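Plititz questions "bakery fresh" gift bags, asks shops to show their packing

TEDEMORA, June 26, 2025 - Shoppers who pay extra for a gift bag of baked goods often have little idea how it was filled, and the shops selling the bags rarely say. That is the view of Plititz, a small consumer group that today released its first review of bakery gift packing.

The group bought gift bags from 20 bakeries and cafes and asked each business three plain questions: when the goods were baked, who chose them, and how long they sat in paper before sale. Only six gave a full answer.

"Everybody says 'packed with care'. We asked what that meant and mostly got the same words back," said Ximena Ledesma, who led the review. "A nice handle and a bit of colour on the side panel don't tell you if the bun on the bottom is squashed."

Plititz is also doubtful about mixed bags. Putting a glazed donut against a seeded roll may look generous, the group says, but it is hard to see what either one gains from it. Several shops described their mix as a "curated selection". When pressed, two of them agreed it was whatever remained on the tray.
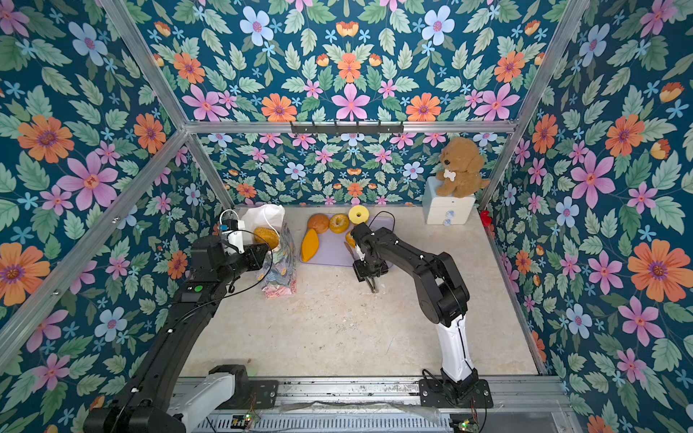 PACKING AND PRESENTATION

A seeded roll at the top of a printed paper bag makes a good first impression, with a bun and a donut on the lavender tray beside it. Plititz would like customers to be told what goes in underneath, and in what order.

Bakery chain Zornetti, which sells a gift bag under the Bañuelos name, disputes parts of the review. Operations manager Refugio Bautista said the company packs to order and that its staff are trained to put firm breads in first.

"We stand by the product," Bautista said. "Our customers come back for it."

Plititz has asked Zornetti for its written packing guide and has not yet received one. The group says it will publish the guide in full if it arrives - and will note it if it doesn't.

The review also includes a survey of 200 gift bag buyers. Of those, 113 said they would rather have a plain bag at a lower price.

A second round of purchases is planned for December, when gift bag sales are at their highest and, in the group's opinion, the claims on the labels are at their weakest.

Copies of the review are available on request from the Plititz office in Tedemora.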